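September
Asked by Lizeth Tello
2 min read

Our packing room at Prakico is to receive a robotic arm for sorting crockery and tinned goods. Will the 28 staff on that line be reassigned, and who trains them?

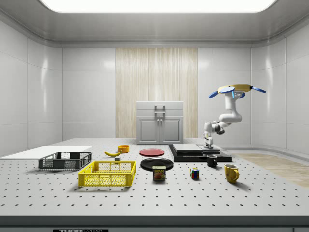 Simulated work table with crates, plates, mugs and the arm.

Delwyn Harawira replied:
Your employer should consult staff before duties change. At Wedora, packers moved to checking and restocking after some 20 hours of paid training. Request the revised position description in writing, and ask who may stop the arm during a shift.

Aidan Mulligan replied:
Ours starts Friday. No one has told us anything about rosters.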